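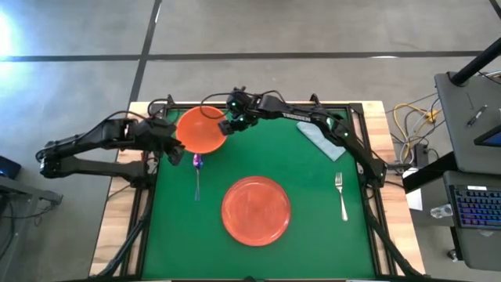
Against the Properly Set Table

By Nour Akl
Oct 10, 2025

I own a book of manners, a gift from an aunt, that gives 23 pages to the laying of a table. It has a chart. The chart tells me the fork goes on the left, the knife on the right with the blade turned in, the spoon outside the knife, and the bread plate up at eleven o'clock like a small moon. I have read all of it twice, looking for an argument. There isn't one. There are only instructions, and a tone of voice that suggests you already know why.

I don't know why, and I doubt the author did.

The usual defense is that the layout is practical. Most people are right-handed, so the knife goes to the right hand, and the fork follows on the left. Fine. Then watch Americans eat. We cut with the right hand, put the knife down, move the fork across and carry on. The fork spends nearly the whole meal in the hand it wasn't laid for. If the dinner has no knife in it, and most of mine don't, what is the fork doing over there at all? Put it on the right. Put the spoon on the left if you like. A person who wants soup will find the spoon.

My friend Lama Hakim thinks I'm being childish about this. Her view is that a set table tells guests you were expecting them, and that a guest who sees the fork in the wrong place will feel, without being able to name it, that something is off. I have tested this on her. In July I gave her dinner with the fork on the right and the bowl up past the plate where she had to reach for it. She ate two helpings and complained about the chairs.

What bothers me more is the business that has grown up around the chart. There are now people who will sell you the feeling of a set table. A shop near me called Stonmont had a four-place setting in its window for $336, in a gray that makes food look like it is waiting for test results. The matching spoons were extra. A few doors down, Ammont will do you something similar in a paler gray for $308 and call it relaxed. Relaxed, as far as I can tell, means the rim is uneven on purpose.

I would like to put in a word for the orange plate. I mean the plain round kind, with an orange bowl to go with it, and a spoon that matches neither because it is purple and came from some other set entirely. Nobody styles a table that way. It gets that way by itself, over years, when people buy what they need and keep what hasn't broken. Rice looks good on orange. So do lentils, and so does a fried egg, and I would challenge any of the grays to do as much for a fried egg.

I'm told color is for children. I hear this mostly from adults who own one mug they love and hide it when company comes. The mug is usually yellow.

There is a fair point on the other side, and I'll give it its due. A child learning to lay the table needs some rule, and "wherever" is a poor one to give a child who is seven and takes things literally. My niece was taught the chart at that age and was proud of it. She would go around the table after me, moving forks. I left them where she put them, partly because she was pleased and partly because it made no difference to dinner, which I suppose is my whole complaint – the rule cost nothing to follow and got us nothing either.

What does make a difference is dull. Enough room for elbows. A plate with a bit of a rim, so the sauce stays home. A fork for everyone before the food comes out, so the cook isn't up and down digging in a drawer. Water on the table. A mat underneath if the wood marks easily, in whatever color you have. None of that gets a chart.

Lama is coming again next week and has asked, in writing, for a better chair. She can have mine. The fork is staying on the right.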